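Flatness, and what I did about the board

The printed pattern was the easy part. I had the sheet done in September at the copy shop in Wukadwood, on matt stock, with alternating black and white squares and a coded marker in each white one. It came back rolled in a tube and stayed rolled in a tube for longer than I would like.

A checkerboard target is only useful if it is flat. The software assumes that every corner lies in one plane, and if the sheet bows in the middle, the error gets spread over everything else and comes out as a lens distortion that isn't there. My first attempt used spray adhesive on foam board. It looked fine for a week. Then the heating came on and one side lifted enough to slide a 2 mm feeler gauge under it.

The second attempt used a panel from Coteck, sold as signage backing. It was much stiffer, but it arrived with a slight twist along the diagonal, which I found by laying a straight edge corner to corner in both directions. I sent it back. The replacement was better. I left it flat on the floor under some books before doing anything else with it.

Mounting went as follows. Wipe the panel with isopropyl and let it dry. Peel back a narrow strip of the backing film, line up one edge of the sheet against a steel rule, press it down, then work across with a felt squeegee, pulling the film out a little at a time. Go slowly. I got one small bubble near a corner and let it out with a pin. The print is outside the area I care about there, so I left it alone after that.

Then measuring. The squares are nominally 60 mm. I don't trust nominal, as printers scale differently along the feed direction. I measured over several squares at a time with a long rule and divided, once across and once down. Across was right on the figure. Down was slightly short, and the shop had warned me it might be. I wrote both values on the back of the panel in pencil, with the room temperature, and put the same values in the config file. If you take the size from the drawing and not from the print, every distance afterwards is wrong by the same proportion and nothing in the residuals will tell you.

Lighting took longer than it should have. I had a Haque desk lamp at one end, and at a low angle even matt stock shines — the black squares go grey and the markers in that corner stop being detected. I now use two Didura strips bounced off the ceiling. The lamp has gone back to the desk.

Still to do: edge trim, a proper dust cover (currently a pillowcase), and a repeat of the straight edge check after winter. I would also like a smaller board with a finer pitch for close work, though I shall probably order that one printed directly on the panel and save myself the squeegee.

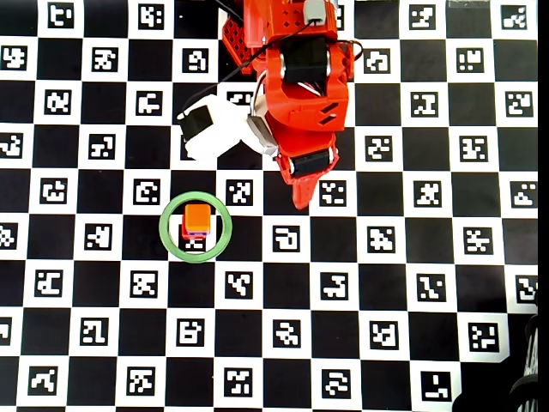

The board in use, with the tip of the orange-red arm over one of the white marker squares.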